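Aurelia Schnyder spent most of July watching a robot fail to get past a chair, and she would like it known that the chair was not at fault.

"It was standing there like chairs do," she says. "We had a very good arm and a very good planner, and we kept losing to dining furniture."

Schnyder runs the household manipulation work at Pekedero, where her group has just written up a training method called Pallbridge. The idea is simple enough to be embarrassing. Most systems learn from recordings of a task going well. Pallbridge also feeds the model the dull stretches in between, when the gripper is low over the floor and nothing is being picked up.

"People trim those parts out," says Manouchehr Amini, who wrote most of the code. "I trimmed them out for 2 years. I was very thorough."

Put back in, they changed the numbers. Over 47 trial runs in a furnished room, the older model bumped a chair or table leg in 20 of them. The new one did so in 4. Amini regards the remaining four with the affection most people save for parking tickets.

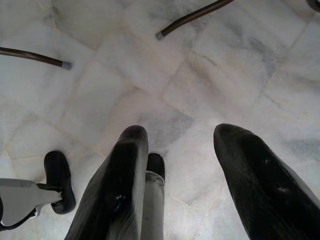 View from the wrist camera, fingers open over the tile floor. Two thin brown legs of furniture lie ahead.

The floor gets its own section in the paper. Veined marble, Schnyder explains, is full of lines that go nowhere, and early versions of the model steered politely around some of them.

"It had decided the grout was a hazard," she says. "You have to respect the caution."

Dardo Navarrete, who reviewed the work for a rival group at Jarnus, is less charmed. One room is one room, he points out, and he would like to see carpet. "Also a dog," he adds. "Let them try it with a dog."

Schnyder has heard about the dog. Carpet is next, she says, and after that a second kitchen, if she can talk someone into lending her one. Her own is no longer available. Her husband was asked once and gave a short answer.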